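Home | Questions | Tags | Unanswered | Help
4 min read

Hand demonstrations from a head camera: how to handle the rest pose before contact
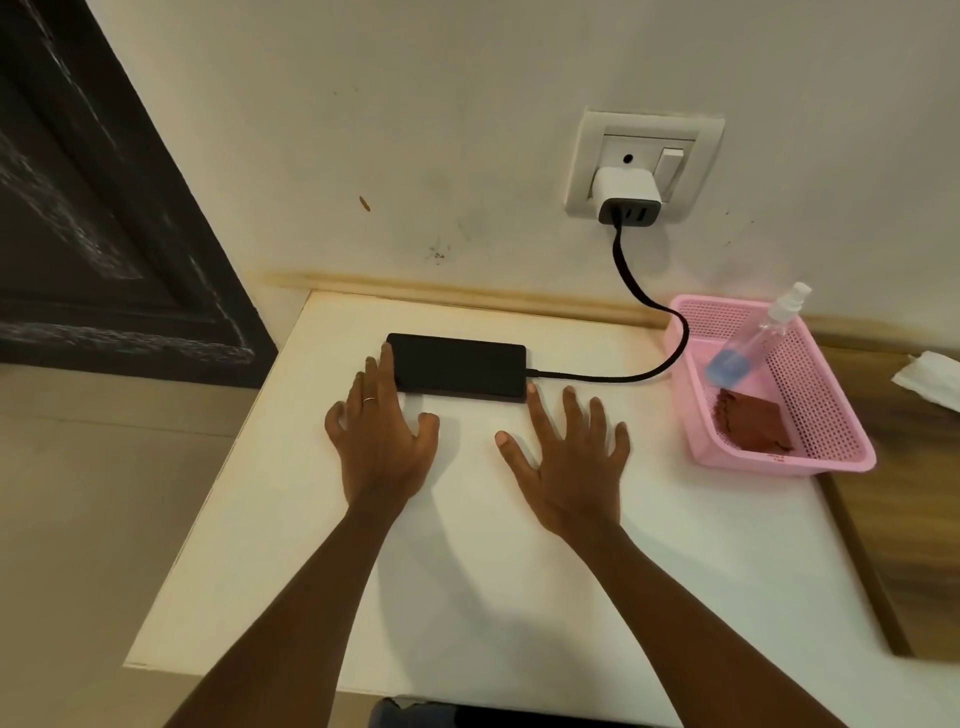
Start of one demonstration, hands flat on the table, power bank and charging cable behind them.

I am collecting bare-hand demonstrations with a head-mounted camera and retargeting them to a two-arm setup with parallel grippers. The task is tabletop cable handling: power bank, braided cable, wall charger. Operators are told to begin every episode with both palms down and fingers spread so the hand tracker can settle before anything moves.

I have 600 episodes so far. Processing is Skotness for hand pose, then a script of mine that maps the thumb-index distance to gripper opening and the wrist pose to the tool frame. The trained policy has two problems.

1. It stays in the rest pose for a long time, in some rollouts until timeout.
2. When it does leave the rest pose, the first gripper command is often wrong. With spread fingers on the table the thumb-index distance saturates, and the wrist estimate is poor because both forearms enter at the bottom of the view and little of them is visible.

A second complication is that an index finger is sometimes already touching the power bank in the rest pose. My contact heuristic (fingertip within 12 mm of the object mesh) fires on the first sample and the segmenter labels the whole rest period as "grasp".

Should I drop the rest pose entirely, or keep it and label it? Re-recording is possible but I would like to avoid it.

Tülin Bozkurt

Answers (3)

Cengiz Keskin
Accepted

Keep it in the recording, remove most of it from training. These are separate decisions.

The rest pose is useful for calibration. Both hands are flat on a known plane, so you can fit the table height and correct the hand scale per operator. Do this once per episode and store the result. I would not throw that away.

For training, trim on wrist speed. Find the first sample where either wrist exceeds your threshold and stays above it, go back 6 samples, cut everything earlier. Use the wrist and ignore the fingers, as tracker noise on spread fingertips will look like motion. If you leave the static part in, a large share of your samples have the same observation and a zero action, and the policy learns to hold still. That is your problem 1.

For the false grasp label, distance alone is insufficient. Require two conditions:

- fingertip distance under threshold for the thumb and at least one other finger
- thumb-index distance decreasing over the preceding window

An index fingertip against the corner of a power bank with the palm down fails both. A pinch on the cable passes both. Check the pinch case on thin cables separately, the mesh for a braided cable in an S-bend is usually bad and you may need a larger distance there.

For the first gripper command, clamp the opening to the mechanical maximum before you normalize. If you normalize on the human range, the spread hand sets the upper end and every later value is compressed.

Comment, Tülin Bozkurt: Trimming fixed the waiting. Clamping fixed most of the gripper commands. Wrist is still off at the start of some episodes.

Comment, Cengiz Keskin: Have operators sit a little further back or tilt the head down, for new episodes. For the old ones, smooth backward from the first good wrist estimate. Don't smooth forward.

Hülya Karakaya

Adding to the above. Check how much the start position varies. If the power bank is always flat near the back edge and the hands always land in front of it, the policy may key on that layout. We had this with roughly 2,000 teleoperated episodes on Bredar arms. Success fell badly when the table was moved away from the wall. Nothing was wrong with the labels.

We now change the start layout each session and leave the background clutter alone. Baskets, sockets, marks on the wall are fine as long as you have more than one room. I can't say whether that carries over to bare-hand data, ours was leader-follower only.

Also tell operators to lift off any object before the start beep. It costs nothing and you can then keep the simple contact rule for new data.

Salvador Carvalho

just use teleop, hand retargeting never worked for us. Plurbridge has a trim option in the export menu I think, under episodes

Comment, Hülya Karakaya: The trim in Plurbridge is a fixed offset. It will cut into short episodes.

Previous question | Next question | Tags | Help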